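Seit vier Wochen wasche ich T-Shirts nur noch bei 30 Grad und lasse den Weichspüler weg. Ein kurzer Zwischenstand.

Geruch: kein Unterschied. Handtücher sind etwas rauer, Hemden nicht.

Flecken behandle ich vorher mit Gallseife. Kaffee geht raus, altes Fett nicht - da brauche ich weiter 60 Grad.

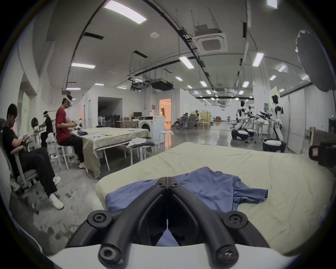
Bernadette Mallet: Bei Fett vorher Spülmittel drauf, zwei Stunden liegen lassen, dann reichen auch 40.

Danke, probiere ich am Wochenende aus.

Zum Trocknen: Blaue Sachen hänge ich auf links und in den Schatten. Auf dem Balkon in Gotau ist mir letzten Juli ein Shirt an den Schultern ausgeblichen. 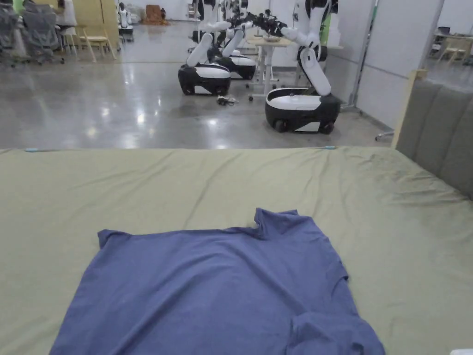

Ludmila Hrnčiar fragt, ob Schleudern mit 1200 nicht mehr Falten macht. Doch, macht es. Ich nehme für Shirts 800 und schüttle sie vor dem Aufhängen aus. Gebügelt habe ich seitdem etwa sieben Teile, alles Leinen.

Wolle kommt in einem eigenen Beitrag.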